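Ustevura Tension Rod, Long

Curtain Hardware > Rods > No-Drill

Model 260
Spans up to 72 inches
Finish: white or brushed nickel
Item no. 3885
In stock. Ships from our Tanberg warehouse, usually the same week.

A rod for people who have been told they may not drill, and for people who have drilled before and would like to keep their deposit this time.

The Ustevura is a spring rod that goes between two walls, or the two sides of a window opening, and stays there by pushing. The idea is old and most of us have met it in a shower, generally at the moment it came down. We sold three other makes before this one and took back plenty of all three. The returns shelf is in the room where we eat lunch, so we had time to think about what was wrong with them.

Mostly it was the ends. A cheap tension rod has a hard little plastic cap, which grips paint the way a dinner plate grips a wet sink. The Ustevura has a wide rubber foot on each end, on a swivel, so it sits flat even if your walls don't face each other squarely. Ours don't. Yours may, in which case congratulations on your house.

What it will hold

The Model 260 is rated for 6 pounds at full stretch. It will hold more when it's shorter, as most things will. Six pounds covers a pair of sheers, a light polyester panel, or an unlined cotton café curtain with some opinions. It does not cover velvet. It does not cover anything described by its maker as "theater weight." Please don't hang coats on it. We have seen the photos.

If you don't know what your curtain weighs, stand on the bathroom scale with it, then without it, and subtract. If the answer is a negative number, try again on a firmer floor.

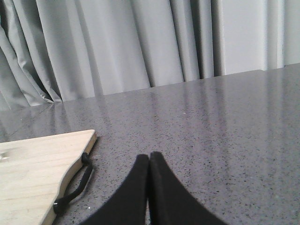

Curtain length is the other thing we get asked about, usually after the curtain has been bought. Over a counter, sill or radiator cover, you have two respectable choices: stop half an inch short, or let the fabric rest on the surface and call it relaxed. Two inches short looks like the curtain has grown out of its clothes. Since the rod moves up and down the wall as you like, you can fix a bad hem by moving the rod, and we think that's a better evening than sewing.

For width, buy fabric at one and a half to two times the opening. Less than that and the curtain hangs like a bedsheet on a line. More than that and you'll be hiding a good part of your window behind the bunched-up bit when it's open. Slippery fabrics want to collect at one end all by themselves; clip rings help.

Putting it up

Wipe both walls where the feet will go. Kitchen walls especially, and yes, even if they look clean.

Twist the rod until it is one inch longer than the opening. Thread the curtain on now. Everyone forgets this, including the person writing the page.

Squeeze, set one foot against the wall, lower the other side into place and let the spring out slowly. Check it with a level, or step back and squint. Then lock the collar by turning it toward you until it clicks.

Give it one firm tug. Leave it overnight before you trust it with the heavier panel. If it has slid by morning, the rod wants another half inch of stretch, so take it down and twist again.

It isn't meant for fresh paint (wait until the can says the paint is cured, and dry to the touch is a different thing), loose wallpaper, or glossy tile with a raised pattern. Flat tile is fine.

White or nickel

The white is a plain, slightly warm white that disappears against most trim. The nickel shows fingerprints for the first week, after which you'll have stopped touching it. There is no black. We asked for black. The factory is thinking it over, and has been for some time.

What's in the box

One rod in two sections, two swivel feet already attached, two spare rubber pads and a sheet of instructions with a drawing of a very calm man on a stepladder. No curtain and no rings. The Jisovora clip rings fit this rod and are sold separately; the Magagula ones are a hair too small, and will go on but won't come back off.

Questions from customers

Will it mark the wall?
Pads are non-staining on ordinary latex paint. After a year or so you might find a faint ring, which a damp cloth has taken off every wall we've tried.

Can I cut it down?
Please don't. There's a spring in there and it has been waiting. Order the short version instead.

Does it work in a shower?
The white one will. The nickel finish isn't sealed inside the tube and will rust eventually, starting where you can't see it.

Mine squeaks when I pull the curtain.
Rub a candle stub along the top of the rod. Skip cooking oil, which works beautifully until it meets dust.

Can I use two, one behind the other?
Yes, if the opening is deep enough. Leave three inches between them or the panels will tangle every time you open the back one.

Returns

Send it back within thirty days if it doesn't suit, box or no box. If it fell down, tell us what was on it. We won't argue, we'd just like to know. Questions go to Karabo Van Wyk at the order desk, who answers email every day except Sunday and has this same rod up in her own kitchen, in white, very slightly crooked.

Also in this range: Ustevura Tension Rod, Short. Ustevura Spare Pads, pack of four. Jisovora Clip Rings, nickel.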